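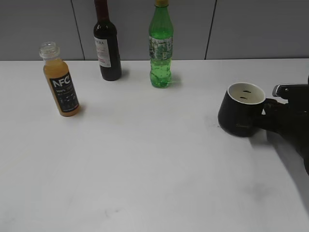 Section 6. Running the Beverage Station with People Nearby

This section covers daily start-up of the Nieto pouring arm at the Rastdale staff lounge and event counter. It assumes the arm is bolted down, powered and calibrated (Section 4), and that the counter staff have been told it is coming. If they learned of it by finding it at their post, go back to Section 2.

6.1 Before the shift

1. Wipe the tabletop. The arm does not care about scuffs, but guests do, and wiping is still a human job.

2. Set the bottles along the back of the table with a hand's width between them. Juice, wine and soda may share a row. Labels face front.

3. Open the bottles to be poured. The arm does not do caps. It has been asked.

4. Place one mug at the right side, handle pointing right, toward the arm.

5. Press HOLD TEST. The fingers should close on the handle side and stay closed. Tug the mug gently. If it moves in the grip, run routine 19 and repeat.

Note: Mugs with no handle need the wide fingers, part 2950. Stemmed glasses are not supported, whatever the sales deck showed.

6.2 Starting service

1. Clear hands, sleeves and phones from the table.

2. Turn the key to SERVE and wait for the steady green light.

3. Choose a drink on the panel. The attendant confirms every wine order, as the arm has no opinion on anyone's age.

4. Stay within reach of the stop button until the first drink has been handed over.

CAUTION: Do not take a mug from the closed gripper. Press RELEASE and let it open. People who are good at this job are fast, and fast hands are the ones that get pinched.

6.3 What changes for the attendant

The attendant no longer pours. The attendant now restocks, opens, confirms, wipes, clears faults and explains to guests why the arm has paused. Plan staffing on that list and not on the word "automatic."

Rotate attendants every two hours. Watching a machine pour is more tiring than pouring, a finding from the August trial that surprised only the people who had scheduled it.

Anyone on the shift may press stop, for any reason, without filling in a form. The form used to exist. It was removed when Susus, the scheduling software, began counting stops against the person who pressed the button. Check that setting 136 is OFF before the first shift.

6.4 Common faults

Arm pauses over mug: the mug has been moved. Put it back and press RESUME.

Arm will not start: the key is in someone's apron.

For replacement fingers and keys, contact Stunow Service.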